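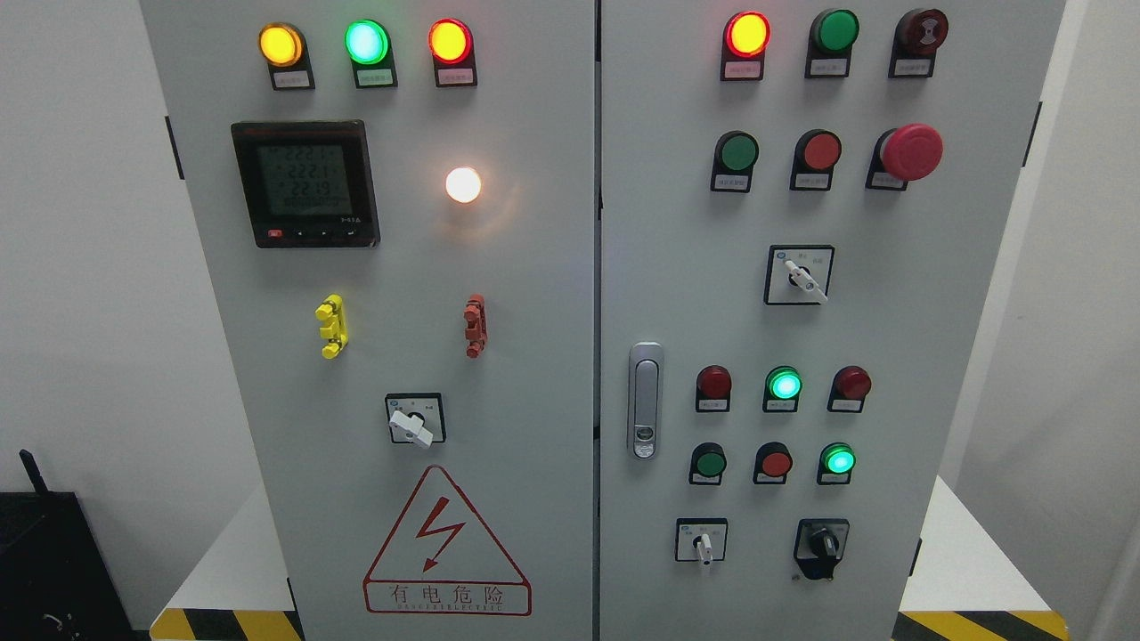 Zübeyde Duman writes that the first thing she wants from a control cabinet is to know, without opening it, whether all the phases are present, and that she would give up most other extras to get that. Most of the buyers we talk to say something close to it, and the door layout on the Bullmont double-door cabinet was drawn up with that in mind.

Bullmont 231 Double-Door Control Cabinet
Sold by Plustimeck
Order code: 231

Overview

The Bullmont 231 is a floor-standing cabinet for low-voltage distribution and control. It is supplied in light gray on a white base, with black-and-yellow hazard striping along the lower edge. Incoming supply and metering are on the left door. The right door takes the denser part of the controls, and its layout follows the customer's drawing. The two doors close against each other at the center and open fully, so a fitter can reach the whole mounting plate at one time.

The cabinet suits pump rooms, workshops, small production lines and training rooms. It is meant for indoor use only. For outdoor or washdown areas, see the Urkmont range.

Left door

Indicator lights. Three round lamps across the top, in amber, green and red, each with its own label plate underneath. With all three lit, voltage is present at each lamp. A dark lamp can mean a lost phase or a failed lamp, so test with a meter before drawing any conclusion. Lamps are replaced from inside the door.

Power meter. A square multifunction meter with an LCD screen sits under the lamps. It shows three readings at once, one above the other. Four buttons below the screen are used to change pages and settings. The settings menu is password protected when shipped, and the password is on the card in the document pocket.

Single lamp. One warm white lamp is mounted to the right of the meter. On the standard wiring it shows that the control circuit is live.

Lever handles. Two vertical handles, one yellow and one reddish-orange, with ridged grips. They are set well apart so that a gloved hand can work one without touching the other.

Selector switch. A rotary switch with a white knob on a black square plate. Positions are marked on the plate. Duties are assigned at the time of order and written into the wiring drawing.

Warning sign. A red and white triangle with a lightning bolt is fixed near the bottom of the door, with the text 有电危险 and DANGER ELECTRIC. Do not remove it or cover it with other labels.

Right door

We need a drawing or a marked-up sketch before the right door can be cut. Tell us the size of each hole, the spacing between rows and the text for every label plate. Labels are made in English, Turkish or Chinese, and two languages on one plate is possible if the text is short. Changes after cutting mean a new door, charged at list price.

Installation

Stand the cabinet on a level floor and bolt it through the base before any cable is pulled in. Cables enter from below through the gland plate. Leave enough space in front for both doors to swing and for a person to stand clear of them.

All work on the inside must be done by a qualified electrician with the supply isolated and locked off upstream. The incoming terminals stay live when the door handles are turned to off.

Care

Wipe the doors with a damp cloth and mild soap. Solvents will dull the paint and lift the print on the label plates. Check the terminals for tightness every May, or at whatever date your yearly shutdown falls. Check the door seals at the same visit.

Supplied with the cabinet

Door keys: 2
Lifting eyes: 4
Spare lamps: 3 (amber, green, red)
Wiring drawing, paper copy, in the document pocket
Meter manual

Not supplied: floor bolts, cable glands, lock for isolation.

Delivery

Cabinets are shipped upright on a pallet and must stay upright. Freight is handled by Aydoğan and goes to the curb only. Check the corners and the meter screen before you sign. Damage has to be written on the delivery note, and we can't take a claim without it.

Ordering

Quote order code 231, your supply voltage, and the drawing for the right door. A signed drawing is needed before work begins.

Page revised 2018-11-15. Cabinets ordered before this revision came with one key, and a second can be ordered from the spares list.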